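Cleaning and Storing Play Food and Toy Dishes

Last updated December 9, 2019

Clear a light-colored table before starting. Residue and loose paint chips show up on white and are lost on wood grain. 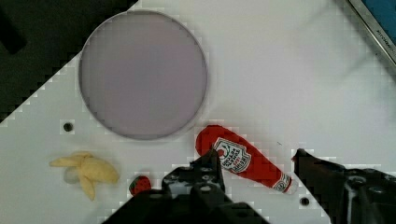

Sort by construction first. Solid one-piece items (most small fruit, flat plates) can be submerged. Hollow items with a cap or a seam, such as a ketchup bottle, take in water and hold it. Wipe these with a damp cloth and keep the cap end dry.

Paper labels: do not soak. Use a barely damp cotton swab along the border and stop short of the edge. A lifted corner can be pressed down with a thin film of white glue. Weight it overnight under a book with wax paper between.

Washing solution: one teaspoon of dish soap to 36 ounces of warm water. Stronger mixes leave a film on matte plastic, most visible on plates in gray or lavender tones.

Peeled bananas and other pieces with flaps collect dirt at the fold. Use a soft toothbrush, working from the fold outward. Do not bend a flap back past its molded position. The same brush clears the seed dots and leaf tops on strawberries.

Drying: plates on edge in a rack, fruit on a towel, turned once. Allow a full night before boxing.

Storage: the shallow Gorndale bin holds one set in a single layer. The Norov bin is deeper and the plates end up at the bottom under everything else. Store bottles upright with the caps on. Red plastic fades on a sunny shelf, so use a lidded bin near windows.

Repeat monthly, or after any shared use.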